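Ticket 1011
Project: Granero (student manipulation club, flower arranging task)
Opened by: Armelle Vidal
Opened on: 2020-08-22
Status: Closed
Subject: Right gripper track drifts away from left during the bouquet task

Hello everyone, and thank you in advance for reading all of this, I know I tend to go on a bit.

We have been recording demonstrations for the flower task with the pair of hand-held grippers, and something is off with the right one. The left track looks lovely. The right one starts in the proper place, follows along nicely for a while, and then slides slowly away from where my hand was. By the end of a take, the replay has the right gripper picking up a stem a good hand's width from the table. If you only watch the replay it is rather charming, but we can't train anything on it!

It shows up in every long take and in none of the short ones. The take I looked at most closely is number 2986, where the drift begins close to frame 700 and keeps growing to the end. I did try the obvious things before writing:

Restarted Waltular (the logging program) and started a fresh session. No change.
Swapped which hand I used first. No change, still the right one.
Wiped both marker cubes with a dry cloth, as the checklist says. No change.
Recalibrated both grippers, twice, with Beril reading me the steps so I couldn't skip any. It was better for one take and then the same as before.

Our setup hasn't moved since the start of August. Red cloth on the square table, vase toward the back, single stems laid on the cloth to be picked up and added. One of us has the grippers and another wears the backpack.

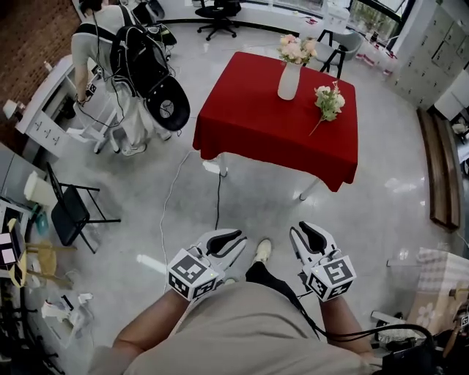 Nghĩa Tô: Hi Armelle, please don't apologize for the long ticket, the long ones are the ones I can do something with. Recalibrating helped for one take and then stopped helping, so I would leave the calibration alone for now and look at timing. Could you open the Waltular log for take 2986 and compare the timestamps for left and right? Look at the first line and the last line of each. If the right one is falling behind, the poses may be perfectly good and simply landing on the wrong moment.

Armelle Vidal: You were right to ask. The first lines match. On the last lines the right side is behind the left, and when I scroll through I can see it losing a little at a time. I would never have looked there – I was so sure it was the markers. What would make only one side slow down?

Nghĩa Tô: Usually the cable or the port. Please try these in order and do one long take after each:

1. Swap the two gripper cables at the hub end only.
2. Swap them at the gripper end as well.
3. Put the original cables back and move the right one to a different port.

Tell me which side drifts each time, even if the answer seems silly.

Beril Tatlı: I did these with Armelle this afternoon and kept notes. After step 1 the left side drifted and the right was fine. After step 2 the right side drifted again, with the cables fully swapped. We were pleased with ourselves for about as long as it took to realize we had to think about it. After step 3 neither side drifted. We did 3 long takes to be sure and the last timestamps matched in all of them.

Nghĩa Tô: Beautiful notes, thank you. The fault went with the hub port each time and had nothing to do with the cable or the gripper. Please put a piece of tape over that port and don't use it again. I'll ask Hưng Võ whether we have a spare hub in the Dakent cupboard.

Hưng Võ: We do have one. I'll bring it over before the next session.

Armelle Vidal: Taped! I also went back through the older takes, and the long ones from this month all show the same lag, so I've moved them to a folder called "late right hand" instead of deleting them. Duyên Âu thinks she can shift the right track back into line using the timestamps, and she would like to practice on something that doesn't matter too much. If it works she'll open a separate ticket.

I've added a line to the session checklist to compare the last timestamps after the first take. Thank you all so much for your patience, and Beril especially for sitting through all those swaps with me.

Nghĩa Tô: New hub is in, and both sides matched on a long test take. Closing this one.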